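Search the magazine Enter keywords Go

The Return of the Linen Cupboard

When the Ponelow housing association surveyed its tenants in June, it asked a question that had not appeared on its forms before: where do you keep your sheets? Of the 200 households that replied, 74 had no cupboard set aside for the purpose. Bedding was kept in suitcases, under sofas and, in one case, in an unused oven.

The answers will not surprise anyone who has followed the history of the small home. In the older terraces of Clendberg, a linen cupboard was built beside the chimney as a matter of course. It was shallow, slatted and gently warmed, and it served the whole household. As central heating replaced the hearth, the cupboard lost its source of warmth and, in time, its place on the plan.

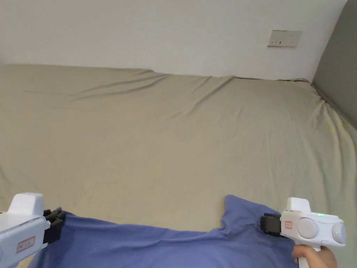
Blue fabric held out over a bed with a fitted sheet.

Saimi Nurmi, who teaches housing history at the Closau Institute, regards the loss as a matter of accounting. A cupboard 60 centimetres deep takes up floor that can otherwise be counted as part of a bedroom. "Once rooms were sold by their size, storage became something the buyer was expected to provide," she told this magazine. Her study of 19 apartment blocks in Clendberg found that the shared drying room had gone the same way, usually within a few years of the cupboard.

The effects reach further than tidiness. Households without storage tend to own fewer sheets and to wash them more often, and they replace them sooner. Cotton that is given time between uses keeps its strength longer – a point well known to hotel housekeepers, who have always kept several sets for every bed. Thrift, in this respect, requires space.
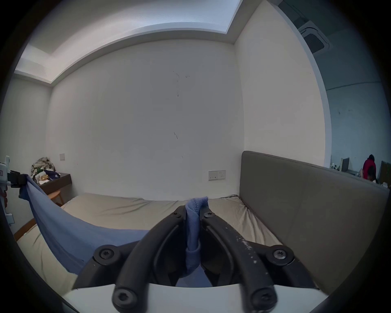 A fold of soft blue cloth.

There are signs of a change. The Rezaei building, now under construction on the eastern side of Ponelow, will have a linen cupboard on every landing, shared between two flats and fitted with a lock for each. Its architect, Onni Ruotsalainen, has returned to slatted shelves and a low hot-water pipe at the base. He concedes that the arrangement depends on neighbours being considerate.
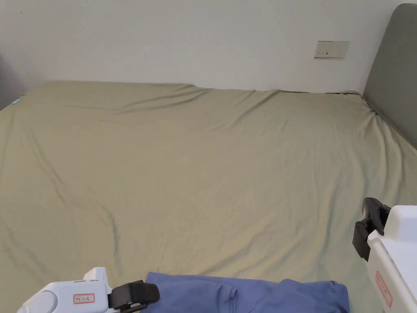

Shared storage has its critics. Several tenants told the association that they would prefer a larger bedroom, and two objected to leaving household goods outside their own front door. Ms Nurmi notes that similar doubts were raised over shared laundries, which many residents later came to defend when closure was proposed.

The association will decide next year whether to adopt the landing cupboard in its other buildings. Its present guidance asks only that new flats provide "adequate storage", a phrase it has not so far defined.

Contact the editors | Copyright 2025 | Back to top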